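Wustance Residents' Association
Sun 24 April

1/6 The shared terrace at Rudell Court is open to residents again for the season. The glass-topped tables and the chairs are out on the decking, and an orange umbrella is up. 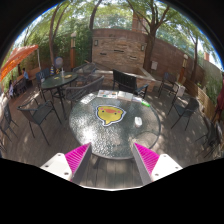 2/6 Booking
Tables may be reserved for up to 60 minutes at a time. Please write your flat number in the book by the terrace door. Unreserved tables are free for anyone to use.

3/6 Furniture
Chairs may be moved between tables but should be lifted, as dragging them marks the deck. Please do not stand or sit on the stone planter - it is being replanted in May.

4/6 Glass tops
Wipe with a damp cloth after use. Papers, cups and bottles should be taken indoors when you leave. Items left overnight will be kept at the Trirkness Road office for nine days.

5/6 Umbrellas
Please close and tie umbrellas before leaving the terrace, even on a still day. A replacement costs the association over £100. Faults should be reported to Pētersons Grounds Care on extension 1276.

6/6 Residents who would like a table set aside for a children's drawing afternoon should write to Sidra Arain, Terrace Secretary - two weeks' notice is requested.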